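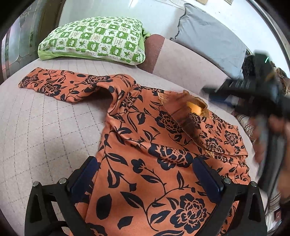

Okay, so I've had the Pastari quilted bedspread on my bed since February and I have thoughts. Lots of them, apparently, because my sister told me to stop texting her and go write a review.

A little background first. I went back and forth between this one and the Cunero, which everybody seems to love and which I slept under at a friend's place. The Cunero is puffier. If you want that sink-in hotel feeling, get the Cunero and skip the rest of this. I wanted something flatter I could pull up in the morning and then use as a work surface all day, because my bed is where I fold laundry, lay out outfits, wrap presents, sort mail, you name it. (I do own a table. It's covered in mail too.)

The color is a pale pinky beige. On the website it was called "shell" and I was worried it would show up bubblegum pink, but no, it's very quiet. My clothes are mostly loud, lots of orange and big black flowers and gold ruffles at the neck, so I like a plain background under them when I'm deciding what to wear. If I have an orange blouse spread out on it I can see right away whether the sleeves need ironing or a trim is fraying. On my old striped comforter everything just turned into noise.

The stitching is a large diamond grid done in dashed lines, kind of like hand stitching. I love it! It's big enough that it doesn't look fussy. It also helps with folding, and I know how that sounds, but I line up a side seam with one of the lines and fold the sleeves over and my tops come out a lot straighter than they used to. My friend Tsion Belay sews, and she used the lines to square up some fabric when she was over. She's now thinking about the same one for her guest room.

Things I'm less crazy about. It slides. Not terribly, but if you have smooth sheets underneath it'll creep toward the foot of the bed and you'll be tugging it back up every morning. I put it over a cotton blanket and that mostly fixed it. Also it grabs things. Anything with loose threads or ruffly edging leaves little bits behind, and black lint shows up on this color like you wouldn't believe. I keep a lint roller in the nightstand now.

Washing: I've done it 4 times, cold, low dryer, no problems with the color. It came out pretty wrinkled the first time because I forgot it in there overnight, so take it out while it's still a tiny bit damp and let it finish over a door. Two stitches came loose near one corner after the second wash and I fixed them myself with regular thread. Hasn't spread.

Sizing runs generous. I have a queen with a thick mattress and it hangs down plenty on both sides, and there's still enough to tuck behind the pillows. If your bed is low to the floor you might be stepping on it.

I bought mine from Addo, and shipping was fast but the bag it came in had a split down the side, so check yours when it arrives. They had 964 reviews up when I ordered and I read way too many of them. The complaints about a chemical smell were true for mine for the first couple of days. I hung it over the shower rod with the window open and it went away.

Would I buy it again? Yes, probably in the gray for summer if they bring it back. Four stars, and the missing one is for the sliding.

Updated 12/05/2022: still on the bed, corner stitches still holding.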